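Leather sofa care, part 2: seat cushions and the pillow problem
14th April

The cleaning routine from part 1 has held up, so this post covers the seats.
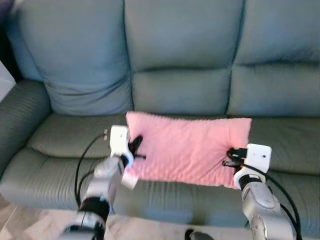
The sofa is a three-seater in grayish-green leather, bought used from a dealer in Mirkside. The label under the deck reads Marnorside and gives no year. Seat depth without a pillow is fine for me and too deep for anyone shorter, so a small pink one stays on the middle seat most of the time.

Pillows on leather have two drawbacks. They slide, and they hold grit against the surface. The sliding I have stopped fighting. Rubber mesh underneath worked for a while but left a faint grid in the finish on an old armchair, and I won't repeat that here. For the grit, I lift the pillow once a week, shake it outside and wipe the seat under it with a barely damp cotton cloth.

The horizontal seams and creases collect more dust than the flat areas. I use the soft brush attachment on the lowest suction setting, working along the seam and never across it. The pleating on the rolled arm gets a dry paintbrush — a vacuum head is too wide for it. The long padded front below the seats only needs the cloth, but do it last, as crumbs from the seats end up there.

Conditioner goes on twice a year. I use Takagi cream, thinly, and leave it for 40 minutes before buffing. The first time I used too much and the seats stayed tacky for 7 days. Ernutier makes a spray version that I tried on the back of the sofa. It goes on faster but left streaks on the darker hide, so the rest of the bottle is for shoes.

The pillow cover is washed cold, inside out, and dried flat. A warm wash shrank the previous one enough that the insert no longer fit.

Next application of conditioner is due in June. Part 3 will deal with the feet, one of which has started to mark the floor.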